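The winter I counted seals

February 20, 2024

9 min read

I came to Skirnport for a job in the fish auction, and I stayed for the seals. This is the short version that I tell to people at parties. The longer version has more rain in it.

When I moved here my English was good enough for invoices but not for weather. People on the quay said things to me about the wind and I nodded. One of the persons I nodded at was Róisín Phelan, and it was my luck that what I agreed to, without understanding it, was to come on the next seal count. She told me to bring boots and something to sit on.

I should explain the place. South of the harbor there is a long bank of sand and stones which is covered at high tide and open at low tide. Gray seals and harbor seals both use it for resting. In the pupping months the gray seals go to the small beaches behind the bank, where a storm at the wrong time can take a young one off before it is able to swim well. We don't go down to those beaches. We count from the cliff path, lying on our stomachs, with a telescope that has a piece of tape where the focus ring should be.

My first count was 14. Róisín's count from the same place, in the same ten minutes, was 47. I thought she was making fun of me. Then she showed me how to look: first the edge of the water, slowly, then the dark stones, because many of the stones are seals. A dry seal is almost the color of sand and a wet one is almost black, so one group can look like two kinds of animal. After that I could not look at a stone in the normal way for a week.

We wrote down the number, the hour of the tide, the wind, and if there was a boat close by. The boat is important. When a boat comes too near, the animals lift their heads, then they turn, and then they all go into the water together, and it makes a noise like gravel falling from a truck. In the cold months this costs them a lot. They need to lie still to keep their fat and to grow the new coat, and each time they flee they have to warm up again. I have seen one kayak, with a very friendly man in it, empty the whole bank.

I was angry with that man, and later I was less angry, because I had done the same thing myself in my first August here. I walked out at low tide with a sandwich to see them from near. They left, and I believed they were going fishing.

The highest number I have in my notebook is 693. It was in the molting season, on a morning with no wind at all, and three of us counted it separately and then argued on the path until our hands were cold. I don't say that it is exact. Deirdre Ó Flaithearta had a higher number and she still believes in it. She has been looking at this bank since she was a girl, and she remembers years when her father was pleased to see none, because the fishermen here did not love the seals and some of them had a rifle on the boat.

I like to talk with Deirdre about this because she does not make it simple. She says the nets were torn and the fish were bitten, and the families lived from the fish. She also says that she cried behind the boat shed once about a pup, and that both things were in the same house. At the auction I still hear the old opinion. A man who buys monkfish tells me every month that I am feeding the competition. I don't feed anybody, I only write down numbers, but I understand what he means.

What the seals eat here is less clear than people think. Last winter we had a visit from a biologist, Snorradóttir, who collects scat from the haul-out places (with permission, and only after the animals have left by themselves). She washes it through sieves and looks for ear bones of fish. Each species has its own shape of bone. She let me hold a tray of them under the lamp and I could see sand eel and some small flatfish, and very little of what is sold in my auction. But it was one season on one bank, and she was strict with me when I wanted to make a big conclusion from it.

After the visit I began to keep better notes at home. My kitchen table is now more an office than a table. In the evenings I copy the wet notebook into the dry notebook, and a soup stands on the stove, and I try to read my own sevens. I write a European seven with the little line and Róisín reads it as a four, so now we have a rule about that. If you do counts with other people I can recommend to talk about the sevens early.

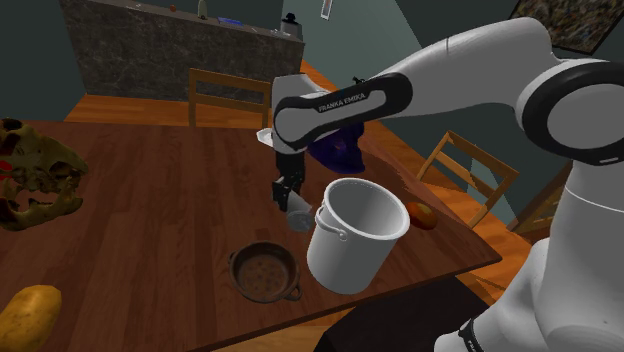

A glass cup and a tall white pot, at the dining table.

The other thing I learned at the table was that an empty page is also information. For a long time I wrote nothing when I saw nothing. I came home from the cliff, disappointed, and left the notebook in the bag. Róisín noticed the missing dates and asked if I had been sick. A zero is a count, she said, and a blank is only a blank. So now I have a column with many zeros in it — mostly from days with big swell, when the bank is not safe for them — and I look at it almost with affection.

This winter was a hard one. Two storms came close together at the worst moment for the pups. After the second we walked the path and found 62 seals on the bank, adults and the older young ones, very tired looking, although I know that a seal looks tired also when it is perfectly fine. On the small beaches it was quiet. We did not go down. Deirdre said that in other years the mothers moved the birth places higher up after a bad season, and she would wait before she says anything about this one.

I wanted to write about the new signs at the slipway too, and the discussion over the distance for boats, but this is already longer than I planned. The next low tide in daylight that fits with my work is very early. I have dried the boots on the heater and one of them has shrunk a little, so I will go with thin socks.

Search this blog
Type and press enter

Recent posts
What the auction smells like at five in the morning
Zilwood telescope, second hand: my opinion after one year
Walking to Grasteo in the fog
Words for rain I have learned so far
A porpoise, maybe two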